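Notebooks > Prop kitchen > Table setting and vegetables

Overview Entries Stock list Loans Contact

7/24/25 – vegetables, plates and mats

Continued from the entry of Abhishek Dwivedi, who wrote that the carrot "looks wrong on everything". I do not agree with everything. I tried it again this morning on the grey table, with the pale blue oval plate, and the green board under the plate. For me this is the best ground we have for orange. On the white plate from Majimbun the carrot looked like a toy for small children, and on the blue one I could believe it from two steps away.
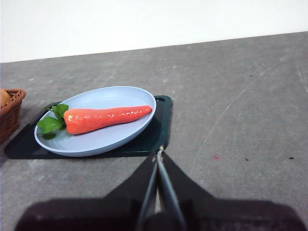 The leaves are still my worry. Sieglinde Kuhlmann says that a carrot in a shop has no such leaves, they should be thin and like feathers. She is right, but the client for the Grorent display saw the first set and asked for green on top, so they stay. If somebody has time, please try to bend the leaves a little with the warm air, at the lowest setting, and only on one carrot first. I did it too hot in October and the edges became shiny.

Also the skin shines more than I would like. Naveen Mathur proposed a matt spray. I have ordered one can of the 300 ml from Clorkumel, it was the smallest. Do not spray the plate by mistake, we have only 2 of this shape.

After that I went on with the paler vegetables. Potato and long green pepper are difficult together on the grey, the potato becomes dull and one sees only the pepper. On the brown ribbed mat it is much better, the yellow of the potato comes forward and the green is quiet enough. I put them close, touching, as if a person had just laid them down before cooking. Mamta Tripathi prefers a space between them – we can show the client both.

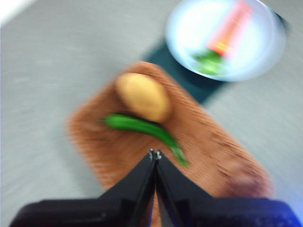

Still to do

- Clean the brown mat with a soft brush along the ribs, no soap.
- Ask Radymyr Romaniuk if the Iro box can take the board lying flat. The last time it stood on its side.
- Write the stock number 578 on the new label of the carrot, the old one has fallen off.
- Try the potato on the blue plate, I forgot it.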